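## Westent cell: cables, zeroes and fingertips

The left arm on the Westent cell lost its wrist camera again on Wednesday, a little after four. The log had the same line as the previous two times: stream timeout, one retry, device gone. It came back when I nudged the connector, so I stopped blaming the driver and took the cable off.

It had done 1,871 episodes. The outer jacket looked fine. Continuity was fine too, until I bent the first few centimetres behind the plug, where one of the data lines opened. The old routing held the cable tight against the forearm with a tie just short of the wrist, and every roll of the last joint was taken up in that short length. The right arm is on its original cable and has never dropped. It rolls much less in the tasks we run.

The replacement is slack by design. Steps, mostly for Hwa-young Moon, who has the cell next month:

1. Park both arms and power down at the wall. The software stop leaves the camera supply live.
2. Plug in at the bracket first and fit the strain relief before routing anything.
3. Drive the wrist by hand to both ends of its travel. Leave enough cable that it never pulls straight.
4. Tie at the base only. No ties on the forearm.
5. Run the Gashaw sweep at quarter speed for 600 cycles with the stream recording.

The sweep finished with no dropped frames. I also checked the bracket screws, and two on the left had backed off by a quarter turn. They have thread lock on them now. The bracket is a print, so stop at snug.

Re-zeroing came next. Taking the bracket off moves the camera slightly, and the hand-eye file was stale anyway. Ayten Ateş wrote the calibration script we use (it lives in the Solleo repo, under tools) and it still wants the left arm done first. If you start with the right it writes a valid-looking file with the transforms swapped. I lost half a morning to that in June.

For the check afterwards I use the folding stand with the fabric bag. Grasp repeatability on a calibration block tells me very little about how the pair behaves on a part with some give in it. The job needs both arms in close at once: the left gripper comes in near the middle of the white upright while the right one reaches for its base, where it screws into the threaded socket. If the two zeroes disagree, the pole gets pushed sideways and the thread binds.
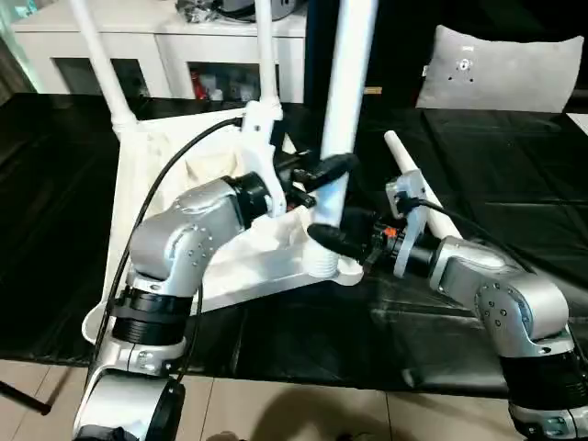

Clearance is the other thing I look at during this check. The new cable leaves the top of the left bracket in a wide arc and comes down along the side of the arm past its base, so it takes up more room than the old one did. I have added a keep-out volume on that side and lowered the elbow speed limit until I trust it. The planner now refuses a few approaches it used to accept, all of them from the far left, and I can live without those.

Still open: fingertip pads. The Clorkoletti ones on the right gripper have done 1,406 grasps and are starting to polish. I will change both sets together so that the friction matches, then repeat the pole check before anyone records on it.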